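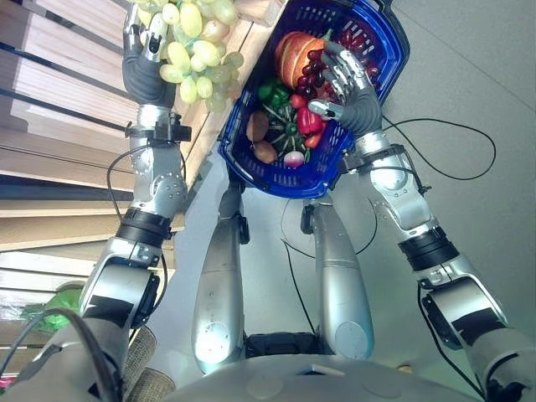
Green grapes over the edge of the crate, the other hand in the basket.

THE GRAPES

2 comments | 700 shares

By the time Tsegereda Negash got her coat off, the machine had already been looking at the grapes for longer than any customer would.

"Is it stuck?" she said.

"It's planning," said Santino Domínguez.

She had run the fruit and veg at Verbeke long enough to know what planning looked like, because she employed teenagers. She hung the coat on the hook behind the till and came round the shelves. The thing was by the crates with its arms out in front of it, silver to the elbows and past them, and its cables lay in loops across the floor where people would be walking. Where people would have been walking. Santino had asked for the shop shut until ten and head office had said yes without ringing her.

"And what are we planning?"

"One basket. Somebody's sent in an order, it picks the order. The heavy stuff's in already. All it wants now is grapes, a bunch of the green and a bunch of the red."

"Who put the heavy stuff in?"

He looked at his tablet. "I did."

She looked in the basket. He had put the potatoes near the peppers, and a pumpkin in there with them, and a squash, and it was, she had to admit, a sound enough bit of packing for a man who wrote software. The onions would have been better underneath. She kept that to herself for the time being.

"So a person packed it," she said, "and the robot's doing the garnish."

"Haro," said Santino. "It's called Haro."

"I'm not calling it that."

The left arm went up. It did it smoothly, she would give it that. She had expected jerks, like the old coin-in-the-slot fortune teller on the front at Grulcombe, and there were no jerks. The hand came in over the top crate with the fingers spread, and stayed there. 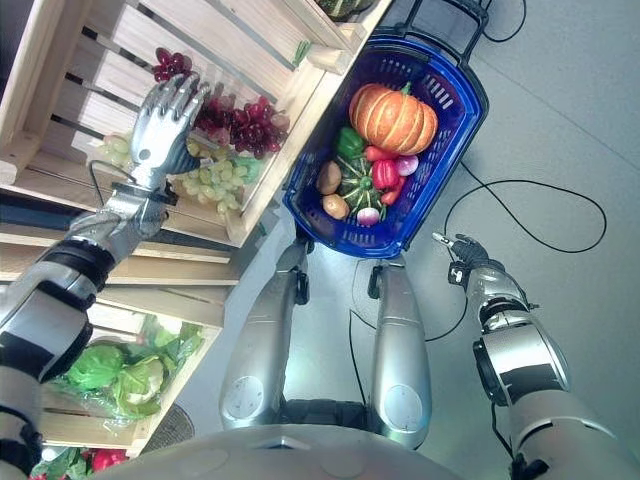
The left hand above the grapes in the top crate. Grapes still to come.

"It's choosing," said Santino.

"They're all the same price."

"It doesn't know that. It's looking for a stem."

Tsegereda folded her arms. There was a delivery note on the counter she could have been checking and a tray of plums in the back that had come in soft. She stayed where she was. She had been told about this in March, on a call with the whole region on it, by a man with a very clean kitchen behind him. Ciltska would be bringing a unit into selected stores. The unit had been through 1000 picks in their own test shop and had managed 800 of them. He had been pleased with 800. She had sat there doing the sum that anyone in a shop would do, which was what had become of the rest, and whose shoes it was on.

She'd typed that question in the box. He had run out of time for questions.

"What did it do with the other two hundred?" she said now.

"Sorry?"

"Your 800 out of 1000."

"Oh. All sorts. Timeouts, mostly. It gives up and asks for a person." He scratched his neck. "Some bruising. There was a melon."

"What happened to the melon?"

"It was an early version."

The fingers closed. She found she had leaned forward, and was annoyed. The bunch came up from the others with a bit of a tug, and a grape dropped off and rolled somewhere she would be treading on it by lunchtime. Over the rail it went, dangling. The other hand had gone to the basket and was feeling about in there like somebody after keys.

"Why's it got that one in?"

"Making room. Steadying. It works that out for itself."

"It's got its thumb by the pepper."

"It's fine by the pepper."

And it was fine by the pepper. The red grapes went in, without being dropped, and lay down over the vegetables as if they'd been poured. Santino breathed out through his nose. He had dark rings under his eyes and the same jumper as yesterday. She wondered whether they had put him up at the place by the roundabout, where the heating came on at four in the morning and couldn't be argued with.

Then it went for the green, and missed, and went for them again, and held still so long that she went and dealt with the plums after all. She boxed the ones that could be saved. She rang through a note about the ones that couldn't. She filled the kettle. When she came back there were green grapes in the basket beside the red and Santino was grinning at her.

"You missed it!"

"I had work on."

"It did it. Both bunches. I never touched it."

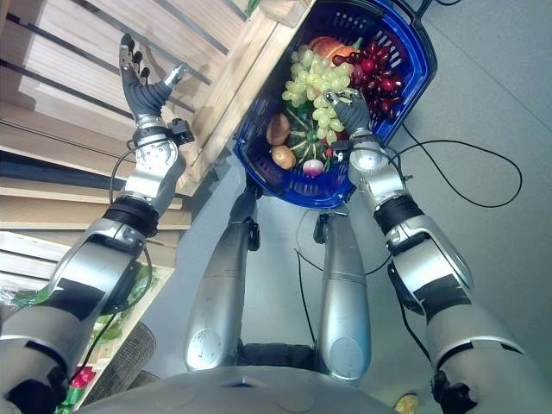
Both colours in, one hand on the rim, the other up by the shelves.

She crouched down, which her knees objected to, and looked at the basket from the side. The dark gray hand still had hold of the rim. The other was up in the air with its fingers open, facing her shelves, like a child who knows the answer.

"What's it want now?"

"Nothing. It's finished. That's it waiting."

"Waiting for what?"

"For somebody to take the basket."

"It can't take the basket?"

"Not on this version."

She thought about it. She thought about the order, which in the ordinary way came through on the printer, and which young Megan or whoever was on would do with a sandwich in the other hand, and carry to the front, and remember that Mrs Whoever didn't like her grapes at the bottom. Then she thought about the back door at six in the morning with frost on the step, and how many Megans she'd had since the spring, and how the last one had gone without giving notice. It wasn't that she couldn't see what they were after. She would have liked a pair of hands that turned up.

"How long was that?" she said. "Start to finish. With the grapes only."

He turned the tablet so she couldn't see it and then, being at bottom a decent lad, turned it back. It said 700 seconds.

Tsegereda did that sum as well. It didn't take her anything like 700 seconds.

"It'll get faster," said Santino.

"I expect it will."

"Every time it does it, it gets better data."

"I expect it does." She got hold of the shelf and pulled herself up. "Will it let go of that basket if I ask it nicely?"

He pressed something. They waited. He pressed it again, and frowned, and went down on his hands and knees to follow one of the black cables along the floor to wherever it was supposed to be plugged in.

It was nearly ten. There was a woman outside already with a tartan trolley, cupping her hand to the glass to see what was going on. Tsegereda lifted a finger to her, one minute, and took a fresh basket off the stack. She put potatoes in it, then the onions, then a squash and the peppers, and laid the grapes on top, green and red, and put it on the counter by the till.

"That's the order," she told the top of Santino's head. "If they come for it."

"I've nearly got it," he said, from under the arm.

She went to unlock the door, and on the way she trod on the grape.

October 2023

700 shares | 2 comments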